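Blue on the bottom, always

I finally did the bowl shelf! If you've been reading since last October you know the bowl shelf has been on my list forever, mostly because I kept buying bowls and never getting rid of any. We had big ones inside little ones (don't ask how that stayed up), a cracked one I was saving for a plant, and two lids that fit nothing in the house.

So on Saturday I pulled everything down, put on the radio and got picky. Seven bowls went into a box for my neighbor Hubert, who is setting up his first kitchen over on Basano Street and was thrilled to get them. The cracked one went out to the porch, and yes, it has a plant in it now.

What I kept for every day are the blue, the pink and the green, and I love them so much together. They're the same size, they nest, and the colors are soft enough that I want to leave them out on the table all day long. Blue goes at the bottom, then pink, then green — I tried it the other way and it just looked wrong to me.

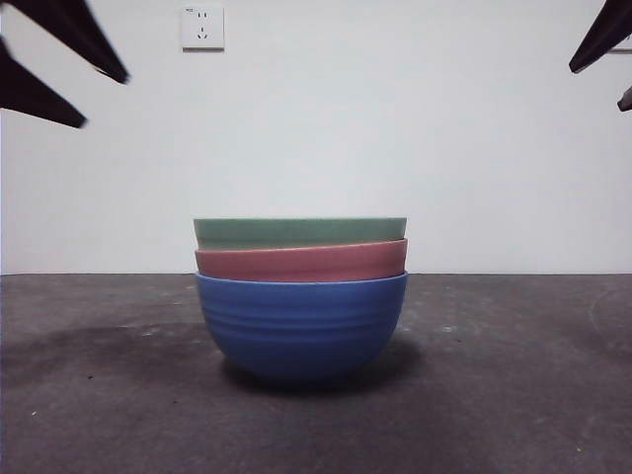
The best part is how fast breakfast goes now. I grab the whole stack with one hand, oatmeal goes in, everybody eats, and there's no more digging behind the colander while the toast burns. I like the ridges on the blue one too, they feel so nice under your fingers when you're half awake.

Next up is the mug shelf, which is worse. Much worse! I'm giving myself two weekends, and the chipped Lerdale souvenir mug stays no matter what.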